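FOR IMMEDIATE RELEASE — 6/24/26

Litgate Shared Workshop opens its sorting bench build to all members, parts list and drawings free to download

LITGATE — The bench is up. After a long winter of half finished brackets and one very bad batch of printed gears, the members of Litgate Shared Workshop in Stulthorpe are putting out the full plans for their small-parts sorting bench, a project called Plurnier. Plans, cut list, wiring notes, all of it. No sign-up, no fee.

Plurnier is a hobby build with a plain goal. Take the mess of little parts that ends up at the bottom of every toolbox and teach a pair of grippers to put it away in drawers. The first stage is done by hand. A member holds a gripper in each hand, picks up a part, puts it where it goes, and the motion gets logged. The second stage, two arms on the same bench doing the job alone, is planned for October.
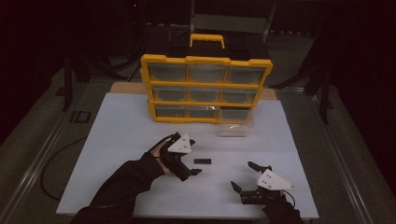 Naidu

Work on the bench right now is all pick and place, small black blocks and the nine-drawer organizer with the yellow handle. Clear drawers were picked on purpose — members wanted to see what's inside without pulling every one open. The organizer sits at the back of the white top so there's room in front for both hands.

The grippers are the part people ask about most. Two jaws each, black, held in the hand, with a white triangular plate on top that carries a pattern of dark dots. The dots are for tracking. Print the plates flat and print them matte, the shiny ones gave us nothing but trouble under the shop lights. A cable runs off each gripper so plan for slack at the wrist. First version had none and it pulled every time you reached for the far drawers.

Aluminum rail down both sides of the platform. White board on top of that, easy to lift off and wipe down. The rails can be cut on any chop saw with the right blade, and the shop will cut them for members on request, bring your own stock please.

The release covers:

Bench drawings, 3 sheets, inches only for now
Gripper files for printing, left and right are the same part
Dot plate patterns, ready to print
Wiring notes, 8 pages, some of them handwritten and scanned
A log of 500 practice picks made by members this spring

The goal is 1,000 picks before the arms go on. Anyone who is a member can come in and add to the log, no experience needed, it takes a few minutes to get the feel of the jaws. Squeeze gently. Wipe the board when your done. Leave the dot plates alone even if they look crooked, they get lined up at the start of each session and moving one means doing it over.

Known problems, so nobody is surprised. Flat parts are hard to get hold of when they lie tight to the table. Drawers stick. The jaw pads wear out faster then we would like and we are still trying different rubber. Fixes are welcome and will go in the next set of drawings with credit to whoever sent them.

Plurnier is paid for by member dues and the scrap bin sale. Other shops are free to copy the bench, change it or use bits of it for something else. If you build one send a note, we would like to hear what you changed.

Plans can be picked up at the front desk on a memory stick or downloaded from the Litgate members page, under Projects. Press visits by arangement, please write to the workshop first so a bench session can be set up.

###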